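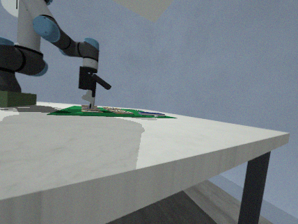 Attachment 1. Green mat, pale table, robot arm, blue-grey wall.

Wullach Service Desk
Ticket 2000-132
Site: Edstead, second floor
Category: Printing
Priority: Low (changed from Urgent by system, twice)
Status: Closed

Original request
The big Brotent by the stairs prints anything grey as purple. It's a polite purple, the shade of a retirement card, but purple all the same. Started in March after the driver update. Reds are fine. Black text is fine. Skin comes out a bit seasick. I have turned it off and on again and I would like that noted at the top so we can skip a step.

Service desk, 9:14 a.m.
Thank you for contacting Wullach. Have you tried turning the printer off and on again?

Requester, 9:20 a.m.
Yes.

Service desk, 10:02 a.m.
Please confirm the driver version, the paper type and whether the fault appears on the printer's own test page.

Requester, 10:40 a.m.
Driver is Lubis 2.4. Paper is the matte roll, same as always. The printer's own test page comes out with perfect greys, a lovely thing, I've pinned it up. So the printer knows how to do it and chooses not to when I ask.

Service desk, 11:25 a.m.
Test page good means heads and ink are good, so please don't run any more cleaning cycles. The counter shows 179 of them since the update. Each one uses ink.

Requester, 11:31 a.m.
That wasn't all me. There is a button on the front that says CLEAN and it's at elbow height.

Service desk, 1:50 p.m.
Remote session done. Findings:
Color management is set to On in the application and also On in the Lubis driver. The file gets corrected, then corrected again. Neutral greys show this first.
Turned it off in the driver, left it on in the application. Please print something grey.

Requester, 2:17 p.m.
Less purple. Now green. I'd call it pond. I'm not sure this is progress but it's certainly movement.

Service desk, 2:45 p.m.
Checked the paper profile. The queue is set to Gloss Heavy and the roll loaded is matte. Update 2.4 resets every queue to the first profile in the list, and the list is alphabetical. Changed to Matte Standard.

Requester, 3:05 p.m.
Grey! Real grey, like a filing cabinet. Printed it again to be sure. Then it printed 200 copies of the second one, which I didn't ask for. I've pulled the roll out. Is that a separate ticket?

Service desk, 3:12 p.m.
Yes.

Requester, 3:13 p.m.
Of course it is.

Service desk, 3:38 p.m.
The copies field had 200 left in it from an earlier job. Cleared it from here, no new ticket needed this once. You can put the roll back. Trim the leading edge square or it will jam and you will have to talk to us again.

Requester, 4:20 p.m.
Trimmed, loaded, printed one copy of one page. It's grey. Going home before it changes its mind.

Resolution notes (internal)
Cause: color correction applied twice, plus wrong media profile after Lubis 2.4.
Fix: driver color management off, media set to Matte Standard, default copies set to 1.
To do: same check on the other Brotent queues at Edstead. The one in the mail room has been printing purple too, and the mail room says they thought it was the new letterhead.
Ink: reorder magenta. Maintenance tank reads roughly 2,000 ml, full. Swap before anyone's elbow gets near it.

Satisfaction survey
Sent. Returned on paper, in grey. Four out of five, with a point off for the first question.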